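Door opening policy pulls until wrist faults, then the base drives into the door

Forum: Mobile manipulation > Faults and troubleshooting
7 replies

kodine_bay
Looking for ideas before I change too much at once. We run a mobile base with a single arm, trained in simulation to open interior doors. Controller is a Kodine, wrist force sensor is a Widmer. In sim the policy is fine. On the real door in our corridor it grabbed the knob, turned it, pulled, and the wrist tripped on over-torque at 67 Nm. The arm froze as it should. The base did not. It kept creeping forward until the bumper hit the door and the gripper was pinned against the knob. Kevin Tully was at the stop button and got to it. No one was hurt. The gripper has a bent finger and the door has a dent below the knob.

Log shows fault 449 from the arm, then base velocity commands for another 7 seconds.

Two questions. Why did the base keep moving, and why did the arm pull so hard in the first place?

lmathebula
The first one matters more. Is the arm fault wired into the base safety chain, or is it only a message on the network?

kodine_bay
Message only. The base has its own stop circuit with the bumper and the two red buttons on it. The arm has a separate one.

lmathebula
Then there is your answer. The arm stopped itself and told the base about it, and the base was free to ignore the message. Put both on one safety relay. Don't run it near people until that is done.

Lwazi

asen_rig4
I'd disagree with that a little. We had both on one relay on our Asen setup and it made a different problem. Arm trips while holding the knob, base brakes lock, and now you have a stiff arm attached to a door with no way to back off. Somebody on the other side of the door pushed it and we lost a gearbox. I would stop the base in software on any arm fault and keep the hard stop for the buttons.

lmathebula
Software stop is what he has now and it drove for 7 seconds. A damaged gearbox is a cheaper outcome than a hand between the door and the gripper. If you need to get free afterward, fit a brake release and write down who is allowed to use it.

asen_rig4
He doesn't have a software stop. He has a message that nothing reads. But fine, I agree for anywhere with foot traffic. The brake release on ours was an add-on and took one afternoon to fit.

gmacmathuna
On the second question, check what your door does in training. Hinge friction, closer, latch. A lot of sim doors are a panel on a free hinge with no closer at all. If yours is like that, the policy has never felt a door pull back.

Also check whether your episodes always start from the same door angle.

kodine_bay
Went through the training setup this morning with Ruairí. Replying to several things here.

Relay: ordered. Until it is in, the base watches the arm status and zeroes its velocity if the status is anything other than OK or if the message is late. Tested with the arm unplugged and with a forced 449. Base stopped both times. We are still treating this as temporary and keeping the corridor taped off.

Closer: Gráinne was right, there is none in sim. The hinge has light friction and that's all. The corridor door has a hydraulic closer, and it is a strong one.

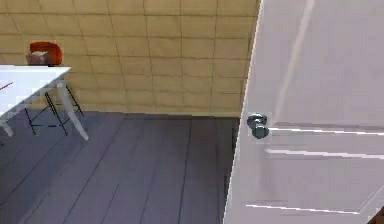
Start angle is the other thing we got wrong. The reset was supposed to put the door back on the latch before every episode, and for a large share of the runs it didn't. The render from checkpoint 3699 has the door standing partly open with the tiled wall and the floor showing past it, and nothing near the knob yet. A policy that meets the door like that can get by without turning the knob properly. I think ours learned a half turn and a hard pull. On the real door a half turn leaves the latch in, and the pull goes straight into the wrist. That would fit the torque trace, which climbs steadily with no drop where the latch should have let go.

Ruairí thinks the closer alone explains it. We haven't separated the two yet.

rosullivan_w
Easy to separate. Tape the latch back on the real door and run it slowly at a low torque limit. If it still trips, it's the closer. If it opens, it's the latch. Then disconnect the closer arm and let the latch work normally, and compare.

Keep someone on the button for both, and take the bent finger off first.

Róisín

kodine_bay
Did both, with the wrist limit turned down and the gripper swapped. Latch taped, closer on: opened twice, slow but no trip. Latch working, closer off: tripped both times before the knob was all the way around. So mostly the latch. Ruairí wants more runs before he gives up on the closer, and two of each isn't much, so we'll do that.

Retraining with the reset fixed and a check that throws out any episode where the starting angle isn't zero. Adding a closer with random strength after that, as a separate change.

lmathebula
Good. Post the stopping distance once the relay is in. Measure it with the arm extended, on the same floor.

kodine_bay
Will do. The relay is due in May.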